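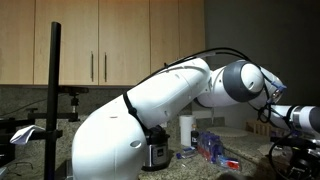
Drummond Technical College
Service Robotics 2, Week 3 handout
Good practice for arms in domestic settings

Last week we covered the fenced cell, where life is simple: people on one side, arm on the other, an interlock on the gate. This week the fence goes away, and this is where I think the subject gets really good! A kitchen has drawers, kids, kettles, a bench at a fixed height and an arm that has to share all of it. The rules you learned for the cell still apply, but you have to work out how.

What you should have read: Chapter 4 of the course reader, and the first half of ISO/TS 15066 (the library has a copy on short loan). Bring ISO 10218 notes if you made any.

3.1 Risk assessment comes first

You assess the whole application. An arm sold as "collaborative" is only one part of it. Bolt a sharp tool to the flange and you have a sharp tool moving around a kitchen, whatever the brochure says. So the assessment has to take in the arm, the tool, the mount, the objects being handled, the room, and everybody who might walk in.

Write down each task in plain words before you score anything. "Pick up mug from bench, place in sink" is a good task line. "Tidying" is too vague to assess, because you can't say where the arm will be or what it's holding.

For each task line, ask what could be struck, what could be squeezed, what could be dropped and what could be spilled. Then ask again for the times when the arm isn't doing its job: start-up, teaching, cleaning, a fault, a power cut. In my experience students do a lovely job on normal running and forget teaching mode, which is when your face is closest to the thing.

3.2 Pinch points and clearances

Overhead cupboards are the classic trap. An elbow rising towards the underside of a cupboard closes a gap very quickly, and a hand reaching for a door handle is right there. Draw the full swept volume of the arm, elbow included, and mark every fixed surface it can approach. Where a gap can close on a person, either limit the joint so it can't, or slow it down and show by measurement that the contact is within limits.

In the Bondulbridge practice kitchen we keep the tool path at least 75 mm off any fixed surface unless the task needs contact. That's our house figure and it has no magic in it. It protects the splashback more than it protects you.

3.3 Cable dressing

My favourite topic, and worth more marks than people expect. External cables must follow the arm through its whole range without snagging, pulling tight or hanging where a hand or a handle could catch them.

Hook-and-loop straps are fine on the links. Leave slack at the joints and none in between. Run every joint to both ends of its travel, slowly, with one person at the stop button and one watching the loops. Then do it again with the tool fitted. If a loop can drop over something on the bench, redo it.

At Pristby they logged 148 faults over one teaching year, and 75 of them came down to cables or connectors. No clever software fixes that. It's fifteen minutes with a strap and a bit of patience!

3.4 The bench

Stands and clamps count as part of the installation. Tighten, mark with a paint line, and check the line at the start of each session. Keep knobs and rods outside the swept volume where you can.

Decide what lives on the bench and write it in the assessment. Hot cookware stays out of reach of the arm while anyone is working beside it. Liquids get lids. Loose paper gets put away or fixed down, as it confuses vision systems and finds its way into joints.

3.5 Stops and speed

Every operator has a stop within reach, seated or standing. Test it before the first motion of the session and initial the sheet.

Teaching is done at reduced speed, 250 mm/s or less at the tool.

Never reach past a moving arm to rescue something that's falling. Let it fall.

For the workshop

Groups of three. Take the Parkel assessment form (the short one) and complete it for two task lines of your own choosing. Swap with another group and try hard to find what they missed. Forms go in the tray by the door before you leave.

Version of 8 January 2019. Section 3.3 will be revised in March.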